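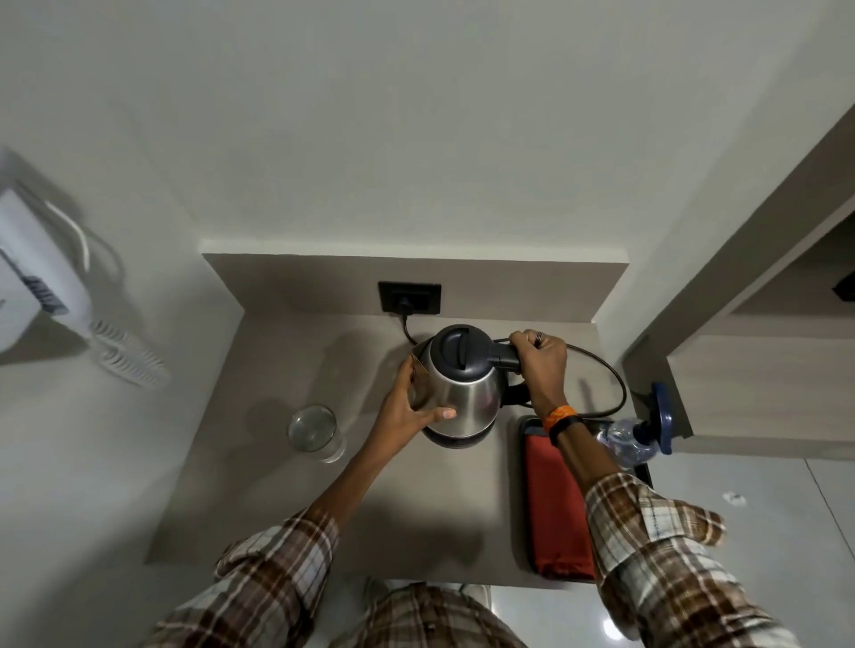
How does a robot learn to make tea?

Short answer: it watches people. Lots and lots of people.

Longer answer, keep reading.

There's a home robot on sale now called the Ureo. It's made by a company called Soylu. It rolls around your kitchen on 4 wheels, it has two arms, and it's a bit taller than a Year 3 kid. Grey. Looks sort of like a bin with a nice face. It can put cups away, wipe a bench and fill a kettle. Well, it's learning to fill a kettle. More on that in a sec.

What's it like to be a robot in a kitchen?

Hard! Think about a kettle. You know what one is without thinking. Shiny, round, handle on the side, lid on top. Easy.

Now think like a robot. Shiny things are tricky because they work like a mirror. The robot looks at the kettle and sees bits of the bench in it. And hands. Even the colour of the bench. So which part is kettle and which part is just a reflection? You worked that out when you were a baby. The Ureo has to be taught.

Clear things are just as bad. A drinking glass is see-through, so the robot looks right through it and sees bench. Bump. Smash. (Soylu says to use plastic cups for the first few weeks. Good idea.)

And then cords. Cords are floppy and they never lie the same way twice. A robot can get an arm caught in one if it doesn't know what it is.

So how do they teach it?

With people doing ordinary jobs, filmed from up high, near where your eyes are. One hand on the handle, one hand on the side to keep it steady. That sort of thing. The robot's computer looks at the hands and learns where they go.

Then it does it again with someone else's hands. Big hands, small hands, hands with rings on, wrists with watches on. If it only ever saw one person it might think you need a watch to hold a kettle!

Soylu used 2,000 kitchen jobs to teach the first Ureo. Some were recorded in a town called Bromside and some in Uden.

Try this at home

You need: a cold empty kettle (NOT plugged in, ask a grown up), a friend.

Your friend is the robot. Eyes shut. You tell them how to pick up the kettle using words only. No touching, no pointing.

"Move your hand left" is ok. "Just grab it" is cheating, because a robot doesn't know what just grab it means.

See how many instructions you need. We needed 14 and then our robot picked it up by the lid.

Swap and have another go.

Is the Ureo any good?

We had one for a Saturday. Heres what we thought.

Good: it's quiet. It says "excuse me" when you're in the way. It found every cup we hid, even the one behind the toaster. It stops straight away if you put your hand in front of it.

Not so good: slow. Really slow. It took 8 minutes to wipe the bench and it missed the corner. It would not go near our kettle at all, because ours is the shiny kind and the shiny kind isn't switched on for home robots yet. It also can't do stairs, so an upstairs kitchen means somebody has to carry it, and it's heavy.

It won't touch anything hot either. That's a safety rule and it can't be turned off, even by mum or dad.

Words to know

Sensor: a part that lets a robot see, hear or feel.
Reflection: what you see when light bounces off somthing shiny.
Training: showing a computer lots of examples so it can learn.
Grip: how you hold a thing. Too soft, you drop it. Too hard, you crush it.

Next time: robots that fold washing, and why socks are the worst.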